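Schubladenbox (Tischformat)

Die Schubladenbox, auch Schubladenturm oder, bei uns zu Hause, einfach »das Türmchen«, ist ein kleiner Aufbewahrungskasten aus Kunststoff, der auf Tisch, Regal oder Waschbeckenrand steht und mehrere übereinanderliegende Schubladen hat. Ich schreibe diesen Eintrag für unser Haushaltslexikon, weil ich selbst inzwischen mehr davon besitze, als ich zugeben mag (und ja, ich räume sie gern um!).

Aufbau

Üblich sind ein fester Rahmen und lose eingeschobene Laden. Der Rahmen ist oft weiß, die Laden sind klar, milchig oder rauchig getönt. Ich mag die getönten am liebsten — man ahnt noch, was drinliegt, aber der Kleinkram springt einem nicht gleich ins Auge. Bei den kleinen Modellen laufen die Laden meist ohne Schienen, einfach Kunststoff auf Kunststoff, und das hakelt manchmal ein bisschen.
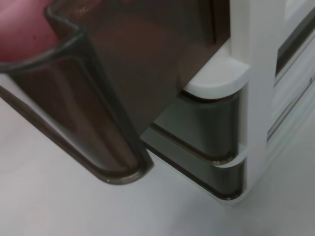 Schubladenbox mit weißem Rahmen, eine Lade weit herausgezogen, darin etwas Rosafarbenes.

Einen Anschlag haben längst nicht alle Boxen. Wer schwungvoll zieht, hat die Lade dann samt Inhalt in der Hand, mir ist das mit einer Ladung Haargummis passiert. Zum Auswaschen ist es dafür herrlich praktisch: rausziehen, lauwarmes Wasser, ein Tropfen Spülmittel, mit einem weichen Tuch abtrocknen. Scheuermilch bitte nicht, die macht glänzenden Kunststoff stumpf!

Griffe und Ecken

Es gibt Griffmulden, Knöpfe, umgebogene Kanten und Bügelgriffe. Am Bügel kann man auch mit eingecremten Händen ziehen, er steht allerdings vor und braucht Platz nach vorn. Abgerundete Ecken wischen sich leichter ab, kosten aber innen etwas Stellfläche.

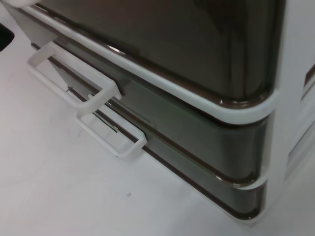 Olo schreibt dazu: Bügelgriffe finde ich bei flachen Schränken furchtbar, da geht die Tür nicht mehr zu. Vorher die Tiefe mit Griff messen, sonst steht das Ding am Ende doch auf der Fensterbank.

Stimmt, die Tiefe hatte ich beim ersten Kauf auch vergessen. Meine Box der Reihe Fititach steht deshalb bis heute auf der Kommode.

Verwendung

Schminksachen, Nähgarn, Büroklammern, Teebeutel, Ladekabel — eigentlich alles, was klein ist und sonst herumfliegt. Schweres gehört nach unten, sonst kippelt der Turm beim Aufziehen.

Siehe auch: Sortierkasten, Besteckeinsatz, Nähkästchen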